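3 March 2019

Slept badly and woke up cross, which seems the right state of mind for writing down what I think of the forty-day declutter. I promised Ruxandra I would try it with an open mind. I have tried it. My mind was perhaps ajar.

The idea, for when I read this back and have forgotten, is that you buy a book by a person called Erum (one name, like a perfume) and give up one thing for every day of the programme, and by the end you are calmer, sleep better and have more money. The book cost me 12 pounds. So I began the programme for owning less by owning one more thing, and nobody in the group seemed to find that odd except me and possibly Khoa, who borrowed his from the library in Dunden and has kept it past its date.

What I've got rid of so far: the bread machine, both fondue forks, a coat I never liked, the jigsaw with the lighthouse. What I miss: the coat. It rained all week.

Still at the keyboard far too late, typing this up instead of reading in bed as chapter two instructs. 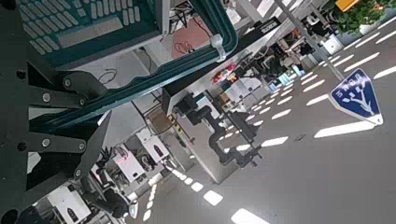 Evening, after the meeting

Went to Anca's for the group. She did a nice lentil thing and Inger brought the seeded loaf, so I can't say the night was wasted. Then we went round and each said how we felt "lighter". Ariel says he feels much lighter. He also gave up biscuits in the new year, so I don't see how he can tell which did it.

My trouble is with the chapter on proof. Erum says there was a survey of 513 readers and nearly all of them were happier by the last day. Well, who filled it in? The people who finished, I should think. Anyone who packed it in after a week and used the book to prop a window wasn't going to post back a form. I said this aloud and got the kind look people give you when they think you are talking about your childhood.

Ruxandra asked if I wasn't a little bit happier, though. I said I was the same amount happy with fewer forks.

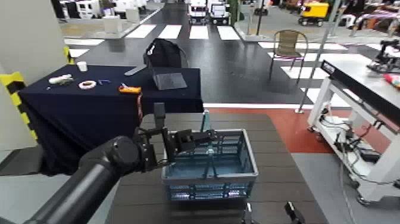
And another thing, on the subject of baskets. There is a whole chapter on them. Having emptied your cupboards you are meant to go out and buy containers to put the remainder in, folding ones for preference, with handles, so that "each object knows its home". A shop called Neneck is recommended by name three times. I looked it up and they want 60 pounds for a set of 4. I have been putting potatoes in a cardboard box since I was a student and the potatoes have never seemed lost.

Khoa thinks I am being unfair, and that people need a push and it doesn't much matter whether the push is sensible. His sister did the whole programme in November and finally cleared their mother's back bedroom, after years of walking past the door. I had no answer to that and had some more loaf. I do think she might have done it anyway. She'd already taken the week off work, he let that slip, and she had the skip booked before she opened the book.
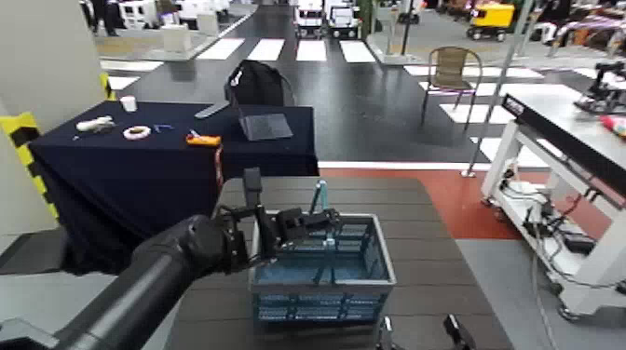 What bothers me more is the Iordache business. That's the charity shop by the bridge, and they have put a sign up asking us all to stop. They can't take any more mugs. I saw my bread machine in the window with a sticker on it and felt a pang, then remembered it only ever made one shape of loaf, with a hole in the bottom where the paddle was. Somebody in Dunden will carry it home, use it twice and put it on top of a cupboard. I can't see that there is any less stuff in the world. It has moved half a mile.

I've said I'll go on to the end, mainly so that Ruxandra can't tell me it would have worked if I had. Tomorrow is "papers and sentimental items". I am not doing the letters. They can have the phone bills and the instructions for the bread machine, which I ought to have sent along with it. Must ring Anca about her dish.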